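Dasinach Robot Open Day

The Dasinach Robot Open Day is a yearly visit-and-look-round event held every February at the Vornotell workshops, on the old Dunne site by the canal. I've been going long enough that the people who keep this wiki asked me to write the entry, so you're getting it in my words (do add to it if I've missed your favourite bit!).

Name

Officially it's the Vornotell Winter Open Day, and that's what the posters say. Everyone in town calls it Robot Day, and the bus drivers will know what you mean if you ask for the stop. The older name, Dunne Day, goes back to when the site still made farm gates and opened its doors once a year to show off the presses. You still hear it from people over a certain age.

What happens

The doors open at ten and the whole thing is spread over two floors, with 12 demonstration tables to find. There's a paper map, and it's always a little bit wrong, mostly because tables get swapped on the morning itself. Each demo lasts seven minutes and then starts over, so if you turn up halfway through you can hang about and catch the beginning. I like that. It means you don't have to plan your day around a timetable, and small children can wander off and come back.

The ground floor is for the big stuff: the packing line, the pallet lifter, and the long belt where parcels get turned the right way round. It's noisy and there's a yellow line you have to stay behind. Upstairs is much quieter, and it's where I spend most of my time. Up there the robots are doing small household sorts of jobs, slowly, on ordinary tabletops, and you can stand close enough to see the fingers open and shut.

The Javlow table

Javlow is the name of the upstairs demo that people talk about on the way home. It has two arms working over one white table, and the things on the table are the sort you might find at the back of any kitchen drawer or toy box. One year it was pegs and a colander. Last time there was a bowl, a cup with a marker in it, and a little wooden box with a red front and a round knob — that last one got a lot of pointing from the under-fives.

The host, Clodagh Costello, talks you through it as it goes. She's very good at it, I have to say. She'll tell you what the arms are going to try before they try it, and she doesn't mind one bit when they miss. A knob is hard, she told our lot, as the gripper has to come at it from the right side and close by just the right amount, and then pull in a straight line. We do all that without a thought every time we open a cupboard. A pen standing in a cup is awkward in another way, seeing that the cup would quite like to come along too!

Two arms make some jobs easier, with one to steady and one to pull, but they also have to keep out of each other's way. A boy near me asked whether they ever bump. Clodagh said yes, now and then, and that the arms are set to stop when they feel a knock. He was delighted with this and asked to see it. She said no.

There's a question slot after each run. The usual ones are how much it costs (she won't say), whether it could wash up (not yet, and not with her good plates), and whether it's being driven by a person. The answer to that one depends on the run. Some are done by a person steering from a desk at the side, and some by the program alone, and a card on the rail tells you which you're watching. Read the card first, it changes what you notice.

Visitors

The most recent open day had 1,057 people through the door, counted with a clicker by the coat rack. Schools come in the morning and it thins out nicely after lunch. If you've only got an hour, I'd go upstairs at two o'clock, do Javlow and the cloth-folding table beside it, and leave the belt for the end. The tea room closes at half past three, earlier if the scones go.

Getting there and getting in

Entry is free, though you need a ticket for the upstairs floor. Tickets come out on a Thursday and I'd set an alarm. The number 21 bus stops at the gate, and there's a lift at the canal end of the building. Parking is on grass, so bring boots if it's been raining (it will have been raining).

Pushchairs are fine on both floors. Flash photography isn't allowed anywhere upstairs, but ordinary pictures are, and there's usually a gap along the rail if you wait for the run to finish and the crowd to shuffle on.

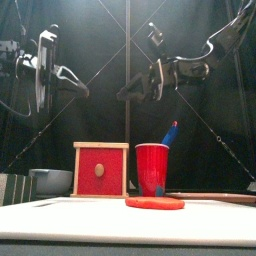
If you do miss out on a ticket, ask at the front desk just before three — there are nearly always a few handed back by families who've had enough, and they'll let you go straight up the stairs with one.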